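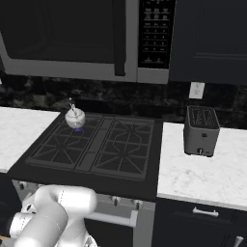 Kitchen station in the simulator, burner lit under the kettle, arm at lower left.

From: Ngan-ling Wan
To: castine-kitchens list
Date: 2020-11-29
Subject: Re: What happens to the morning shift?

Hello all, and thank you Erick for writing so plainly. I've been meaning to answer since yesterday but the Filitz order ran long and then I fell asleep on the couch with the laptop open.

Erick Shirima wrote:
> I watched the simulator run on the office screen with Dima and I'll
> admit it was interesting. But I have 4 people on the morning shift at
> Castine and every one of them has asked me whether they'll be needed
> after March. I don't know what to tell them. Also, whoever set up that
> kitchen has never worked in ours. Where is the clutter? Where do you
> put the tray when both hands are full?
> Can somebody who knows the plan please write it down?

Well, I know most of the plan, so let me try, and Tarek can correct me where I get it wrong (he usually does, kindly).

The four morning people are staying. Elias put that in writing to me and I have asked him to send each of them the same letter, so they don't have to hear it secondhand from me or from this list. What changes is the first part of the shift. If the trial goes ahead at Castine, the arm would take over hot drinks and toast for the residents' breakfast, which means kettle, stove and toaster and nothing else. No knives, no frying, and no carrying anything out to the dining room. Somebody from the shift will be in the kitchen the whole time it's on, with the stop button in reach, and that person is not to be handed three other jobs while they're at it. I was quite firm about that one!

What I'd love to see is the time going back to the tables. You all remember how it was at Mahasneh before the cuts, when there was a person free to sit down with whoever wasn't eating. I still think about those breakfasts.

Now, Erick's point about the kitchen. You're right, it is much too tidy. The marble and the navy cabinets came with the room model, and Dima tells me she picked it mostly for the gas cooktop and for having a toaster on the counter to the right of it. She has a list of 151 practice runs to get through and would very much like to mess the place up first. So please send her what really sits on your counter at six in the morning: the bread bags, the pill cups, the radio, all of it. Photos from your phone are fine. She'd also like to know which burner you use for the kettle. In hers it's the back left, and I have a feeling most of you would never reach that far.

Pay grades I can't answer yet. Minding the machine is a skill and I've told Ruvholm I expect it to be treated as one, but I have no figure to give you and I won't guess at it here.

If you'd sooner talk than type, I'm at Castine most mornings and the coffee is still made by hand.

Warmly,
Ngan-ling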